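The arm that hated the color green

6/26/26

I promised back in May that I would write up the perception rewrite as soon as it was done, and then of course it wasn't done, and then it was done but I didn't trust it, and then we had houseguests. So thank you to those of you who wrote in to ask whether I'd given up. I hadn't! I just had a very stubborn bug and a very full guest room.

For anyone new, the project is called Dralwood, and it is the pile of software I've been building to let a small tabletop arm put toy vegetables into a cup. I know how that sounds. But pick-and-place is one of those jobs that looks finished long before it is, and I've learned more from plastic produce than I did in several years of being paid to write control code.

The old version worked like so. The detector found an object, the planner (I call that part Brorine, please don't ask) picked a grasp, and the controller drove the gripper there. Each one handed its answer along and forgot about it. Lovely and simple, and fine as long as the detector was right the first time. With the broccoli it nearly always was. With the cucumber it was a mess, and for the longest while I blamed the color. I spent two evenings fiddling with green thresholds and got exactly nowhere.

Jonas Berchtold, who has been reading my pull requests with more patience than they deserve, was the one who told me to stop looking at the masks and start looking at the raw wrist view right before the fingers close. So I did, over and over, with a cup of tea going cold next to me. The arm lays its own big soft shadow over the table just as it comes in, and a dark green toy on shaded wood is a much harder thing to outline than the same toy in plain light. My segmenter was happily gluing a piece of shadow onto the cucumber and reporting an object far too wide to grab, so Brorine would turn the wrist and try to take it by the ends. Bless its heart.

You can follow along in the view I've been tuning against. The cucumber is near the middle with the white finger on one side and the orange one on the other, and the cup already has the broccoli, the corn and the eggplant in it, so there's not a lot of room left in there either.
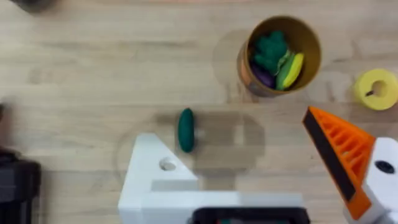
What I changed

First, the outline is no longer decided once. The detector now keeps a running guess and updates it as the arm comes down, and the planner is allowed to change its mind until quite late. I had resisted this for ages because I was afraid of the wrist dithering back and forth like me in front of a bakery case, and it did dither, terribly, until I made it pay a small cost for every change of heart.

Second, the shadow gets modeled. Nothing fancy. I know where the arm is from the joint readings, so I can make a decent guess at where its shadow will land and tell the segmenter to be suspicious of soft edges there. Hard edges it can still believe.

Third, I replayed everything. I had 1,670 recorded approaches sitting on a drive, and I finally wrote a little replay tool called Colta that runs the new code over the old recordings and shows me every place where the two versions disagree. I wish I had written it first! It took an afternoon and it has already caught a sign error that would have cost me a week.

What still bugs me

The cup. Once it's nearly full the planner thinks there is no free spot at all and just hovers. I have an idea about letting it rest a toy across the others, but I need to get the height estimates in better shape before I let it press down on anything. Jonas thinks I should use force feedback and skip the height business altogether. He may be right, and we'll be arguing about it next time, so come back for that, and send me your own shadow stories in the meantime.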